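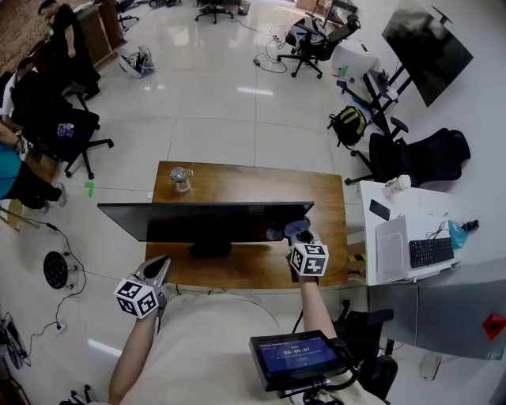 Monitor on the wooden table, timer at 00:00:07.

October 28, 2025

Workshop notes, memorial bench. I've been meaning to write up the urn lids for a fortnight and keep getting pulled on to plaques, so what follows is partly from memory and partly from pencil scribbles on the back of a delivery note. Please add to it if you remember something differently.

Lids first. The bayonet fitting on the oak urns is still binding. I turned another test lid this morning with a touch more clearance on the inner ring and it went home beautifully, a lovely soft stop, and then after lunch it was tight again. The heater had been off while I ate, so I'm fairly sure it's the timber moving and nothing to do with my turning (though I'd say that, wouldn't I). I put it on the shelf above the radiator, gave it 15 minutes, and it freed up. That's all very well in here, but a family is going to open the thing in a cold front room or a church porch, quite possibly with shaking hands, and the last thing they need is a lid that fights them. I'd sooner it were slightly loose with a felt ring than perfect in one kind of weather.

So, felt ring. I cut three from the dark green and glued one in with hide glue. It closes with a sort of sigh, very pleasant. I haven't left it long enough to know whether the glue holds at the edge, and I want to try the thinner grey felt too before anyone orders a roll of anything.

The Nulwood board samples came. For anybody who missed the conversation, this is the pressed board we thought might do for the scattering tubes and the plainer caskets for pets. It's kinder to work than I feared. It saws clean, it doesn't smell when you sand it, and it takes a pencil line without bruising. Where it lets us down is engraving. The serif on the small capitals crumbles, particularly on the R and the K, and by the time you've tidied the edges the letter has gone fat. I did the same line in the plain block letters and that was perfectly respectable. My feeling is that we offer Nulwood with block lettering only, or with a brass plate, and keep the serif for oak and ash. Happy to be argued with. The test pieces are in the tray by the window, with the settings written on the underside.

Candles. The remembrance candles for Villanueva went wrong and then went right. The first pour had frosting all down one side, pretty in its way, like a window in winter, but they want a clean ivory and so they should have it. I'd poured too cool and into cold moulds. Warmed the moulds, let the room come up to 21 degrees, poured the Molten blend more slowly, and the second lot came out as smooth as you like. There's a slight dip around the wick which I topped up, and I've left them alone under the cloth. Please don't lift the cloth to look! I know it's tempting. They mark if you so much as breathe on them at this stage.

A word on the wick as well. The Molten leaflet suggests the flat braid, and I tried it, but the flame leans and you get a soot line on the glass. The next size down in the square braid burns straighter. I burnt one through the whole afternoon while I was doing the plaques and it made a nice even pool with no drowning. These get lit at services and then taken home and lit again on birthdays and so on, so a good relight matters to me more than a tall flame on the first day. Trim it short each time. I think we should print that on the box, in a friendly way, not shouting.

Now the bench plaque for Plundport, order 568. I'm putting this down properly as it has been back and forth so often. The family want four lines and the bracket on the bench really only has room for three at a readable size. We've been trying to squeeze. I drew it out full size on brown paper today and stood it at the end of the yard, then walked back to where the path would be, and at four lines you simply can't read the dates. With three lines you can, and the first line has a bit of dignity about it. What I'd like to propose to them is that the fourth line, the one about the tide, goes on the front edge of the top rail, cut straight into the wood. You'd find it with your fingers when you sat down. I'm very taken with that, but it's their bench and their mother, so I've written it out as a choice with both drawings and no pushing either way.

If they do go for the rail, it must be cut before the oiling. I've put a note on the timber saying so. Somebody (me, in March) once oiled first and spent a miserable day scraping out the letters.

Spelling check on that one: the middle name has an e on the end. It's right on the order form and was wrong in my first drawing. I've corrected it in the file and torn up the paper copy so it can't sneak back. As ever, read it aloud letter by letter to somebody else before the cutter goes anywhere near it, and read the dates backwards as well. I find mistakes in dates far more easily from the wrong end.

Brass. The last sheet from batch 2101 has a faint rolling mark across one corner that only shows when you've lacquered it, infuriatingly. I've chalked that corner. Small tags can come out of the good end. I wouldn't use any of it for a large plate.

I also had a go at the fingerprint keepsake, the little wax-cast one. The ink print from the form transfers well enough if it was taken on smooth card, and badly if it was taken on ordinary paper, where the ridges run into each other. We might send out the card ourselves, with the form, and a short note on how to press lightly. It's a tender thing to ask of people and the instructions ought to be as gentle as we can make them. I've started a draft and it's pinned above the kettle, so scribble on it freely.

Still to do:
Second felt ring in the grey, same lid, leave overnight somewhere cold.
Nulwood with the brass plate, see whether the pins hold in the edge.
Uncover the candles tomorrow afternoon and not before.
Wait to hear from Plundport about the rail.
Sharpen the small V tool, which I've been putting off all week.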